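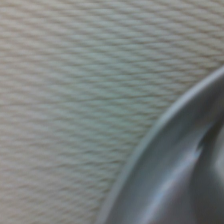
Ticket 869, opened by me (Zofia Kurek), priority: whatever comes right before panic. We have an open day coming up at Trollinent, the cloth-folding demo is the thing everybody wants to see, and the arm we call Iro keeps stalling on the first grasp. It goes down, gets right up against the cloth, and then the planner throws "no edge found" and parks. I've been staring at the wrist view all morning and I think I see why! From that close, the cream cloth is nothing but ridges, row after slanting row, and the whole lower right corner is taken up by the smooth gray finger. If I had to find the edge of a towel from that I'd give up too.

Software is the Nukmont build from May, no local changes except the speed cap we put on for visitors. Same error every time, code 113.

Things I tried before writing this up:

Restarted the controller. No change.

Wiped the lens. No change, but it needed doing anyway.

Swapped the cream cloth for the plain blue one from the drawer. Worked 4 times in a row, no complaints. So the arm is fine, and I can stop blaming the cable (sorry, cable).

Put the cream cloth back. Stalled right away.

Would love to just use the blue one and close this, but the Wróbel people are bringing their own fabric to the open day and it's a ribbed weave a lot like the cream. If we fold our cloth and then choke on theirs in front of a room full of guests, I will be hiding in the parts closet.

Update, 2024-10-06

Support wrote back and asked for the approach height. I had it set to the low value that came with the blue cloth profile, and I'd copied that profile over for the cream one without looking (my fault, I was in a hurry and it said "default"). So the edge search was kicking in way down at the cloth, with hardly anything to look at. They suggested searching from higher up, saving the edge position, and only then coming down. There's a checkbox for it under the grasp settings, two menus deeper than I'd ever gone.

Turned that on, raised the start height, and ran the cream cloth again. First try found the edge. Second try found it too but grabbed a double layer, so the fold came out looking like a burrito. Third and fourth were good.

Second update, same day

The double grab came back once. Support thinks the fingers are closing too low and pushing the cloth into a little bunch before they pinch it. I dropped the closing force setting from 2,000 to something gentler and that seems to help, though I haven't run it enough to swear to it. If anyone on the demo crew has a number they like, please put it here and don't text it to me, I lose texts.

Still to do: one full run with the speed cap on, door open, people walking past the table. Last year's visitors leaned in so close that the overhead light was half blocked, and I have no idea what the edge search makes of that. Also somebody please ask Wróbel to send a swatch ahead of time. Even a napkin-sized piece would do.

Leaving this open until we've had the swatch on the table. Blue cloth stays in the drawer as the backup, second one down, under the gloves.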